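Winter knits, blue boxes and the desk that ate my craft room

January is when I finally deal with the jumpers. (Yes, the middle of summer — it's too hot to wear them, so there's no excuse to leave them draped over things.) I share a big open workroom in Nernton with a handful of other makers, and between the sewing, the screens and the cutting, everything we own ends up on the same few desks. I've picked up a few habits in there that have carried over to my place, so I'm passing them on.

Start with the boxes. I used to save every carton that came through the door, and they all went saggy by autumn. Now I stick to one strong colour per category. Blue is for knits and anything woolly, and I can spot it from the other end of the room without reading a single label. If your boxes are plain, wrap them! A roll of coloured book covering film from the newsagent does a surprising number, and the slight gloss means dust wipes straight off with a barely damp cloth. Pull the film tight along the long edges first, then do the ends the way you'd wrap a birthday present.
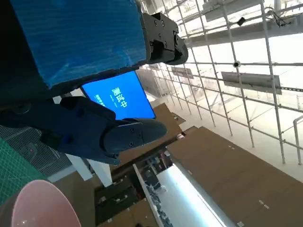
Big blue box, with the white pipe grid behind.

I'm a convert to pipe racking, by the way. White or pale grey makes a crowded room feel lighter, and you can hang nearly anything off a thin rail with a butcher's hook. Mine at home came from Sowa and cost me $159, which I grumbled over for a week and have never regretted. Give the joints a nip with the Allen key every few months, especially if you've got little ones who treat it as a climbing frame.

Now, folding. Chunky ribbed knits should never live on a hanger. The shoulders grow those awful little horns and the whole thing gets longer every year. Lay the jumper face down, bring the sleeves across the back, fold it in thirds from the hem and put it in the box on its edge like a file. I get six thick ones in a large box without squashing them. Wash them first, always, even the ones you only wore once to your sister's. Moths adore a bit of old perfume or gravy.

Dark colours need a decent light. Navy and black look identical at four in the afternoon, and you won't see the moth holes either. I go over each piece under a lamp before it gets packed, looking closely along the rib.

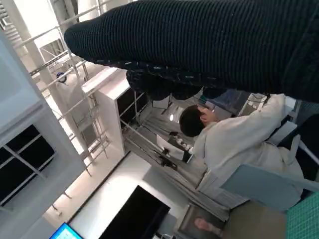
Speckled fabrics are the sneaky ones, because a bit of lint or a spot of toothpaste just looks like part of the pattern. Run your palm over them and you'll feel what you can't see. A damp rubber glove is better than any lint roller for this, and I've tried the expensive Lullico one!

A few things about desks, while I'm at it:

- Keep a cutting mat flat, and away from a sunny window. Mine curled like a potato chip one February and never came good.
- Cups go at the back, near the lamp, well away from paper and fabric.
- Wipe a white desktop with warm water and a drop of dishwashing liquid. The cream cleansers leave a haze that shows up the minute you switch a light on.
- Tall open shelves want the heavy stuff down low. I leave a couple of compartments empty for whatever is halfway through being made.

Eugeniusz Bednarek from down the hall swears by cedar balls, 21 to a box. That seems like a lot of cedar to me, but his cardigans are immaculate, so I've started putting a few in each of mine. Give them a light sand when the smell goes and they'll pick up again.

Next month I'm having a go at the button tins. Wish me luck, there are buttons in there older than I am.

Recent tips
Getting candle wax out of a tablecloth
Which drawer liners are worth the money
Sharpening fabric scissors at home
My 59 cent fix for a sticky zip
Storing doonas in a small flat

Contact | © Velirthorpe Home Notes | Back to top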